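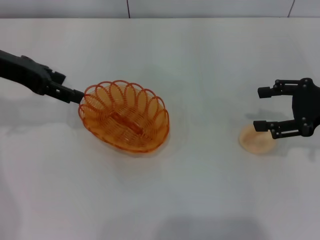
Left arm on the basket rim, right gripper open by the little dish. White table, two different grippers.

Gripper tips from the bench — comparing two on kitchen stuff

Quick notes, typed between runs. Left side is the Shetty jaws, chunky slotted plastic. Right side is the Duvmont parallel fingers with the square pads. Both on Draltel controllers, same firmware.

Wire baskets
Go for the rim. Always the rim. Coming down on the sides with the slotted jaws is asking for a snag, the wire finds its way into the cutouts and then you're there with a butter knife. Close slow, stop at first contact, then a tiny bit more. If the rim is loopy, pinch where two loops overlap. One loop by itself bends and stays bent.

Lift an inch and wait. Basket swings? Put it down, regrip nearer the middle of the long side.

Small dishes and lids
Parallel fingers win, no contest. Open all the way before you come over the dish, then line up, then drop. I used to open on the way down and kept clipping the edge. Shallow stuff wants the pads nearly touching the table. Set your floor height with a sheet of printer paper under the pad — when it drags, that's zero.

Pads glazed over? Rubbing alcohol, lint free cloth. Don't sand them, I did and they never gripped the same on both sides again.

Grip force
The number on the Draltel screen is not real units so dont bother converting. My settings:
Wire basket, Shetty jaws: 223
Small dish, Duvmont fingers: 403
Start lower than mine and go up by 5. Write it on tape and stick the tape on the arm, you will forget.

Screws
Check the pivots on the linkage fingers before every session. They back out. Small dab of the removable threadlocker, wipe off the extra, leave it overnight. Same for the fasteners on the plastic jaws but go easy, hand tight and then a hair. Stripped one already.

Camera
White table plus pale tile is rough on auto exposure. Lock it. Orange shows up great, beige washes out to nothing if you go even one stop bright. Shadows from the arms confused the Ninesport tracker more then the objects did, so move the lamp higher, or use two lamps, one each side. Wipe the table too. A coffee ring got picked up as a plate once.

Running both arms
Keep a big gap between the two objects till you trust your stop distances. Park one arm while teh other one moves. Slower, fewer dings. My cycle counter says 3,885 and the only real crash was me skipping this.

Which one to buy
If its mostly baskets, bags, things with an edge to pinch — Shetty. Cups, lids, saucers — Duvmont. One of each is what I'd do again. The Shetty jaws are also easier to take off for cleaning, two minutes with a hex key. Duvmont takes longer, and take a picture of the washers first.

Next up: silicone sleeves for the slotted jaws, maybe bike tube if the sleeves dont fit.

Updated 2026-10-04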